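About Us

Hi, and welcome to Josodon! We're a small home-help and laundry school in Ruklow, and if you've ever stood in a bedroom with a basket of clean clothes and no idea where to start, you're exactly who we had in mind (I was that person for most of my twenties).

I started out cleaning vacation rentals, 32 beds a week at the busiest, and I got pretty fast at it. Then my neighbor asked me to show her son how to fold a shirt before he went off to college. He brought two friends. The friends brought a bag of wrinkled stuff that I still think about! By May we had a regular evening class going in my front room, and on 25/06/2022 we got the keys to our own place on Hepburn Street, upstairs from the shoe repair.

We teach on beds, mostly. A bed is the best folding table you already own, as long as you smooth the cover out first and keep your piles away from the pillows.
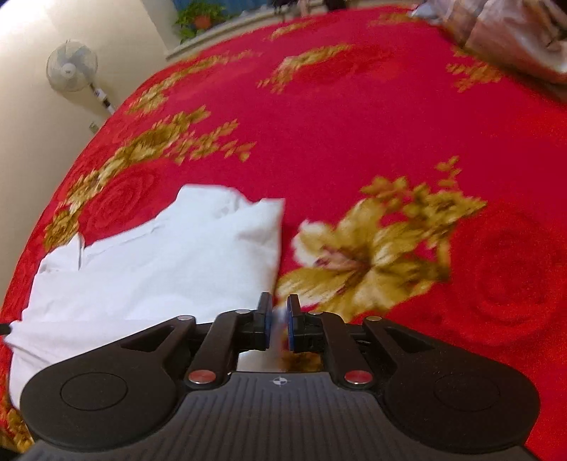 Noemí Gallegos
Founder and folding teacher

I have a real soft spot for a red bedspread with big gold flowers on it, the kind with roses raised in the fabric so you can feel them under your hand. White laundry shows up beautifully against it, every crease and every fold, and that's a huge help when you're learning. With a crumpled shirt I always say find the collar, lay it flat, button the top button, and then worry about the sleeves. Most people go for the sleeves first and end up chasing them all over the bed.

Patterned covers need a little care too, so our Vondance course (that's the longer one, six evenings) spends a whole night on bedspreads: washing, drying, and getting them back on straight without walking around the bed fourteen times. Segundo Flores teaches that one. He worked in hotel laundries for years and he's much stricter than me about corners, so be warned!

We've had 207 people through the door so far. Come by any evening after six, and bring your own laundry if you like. Clean, please.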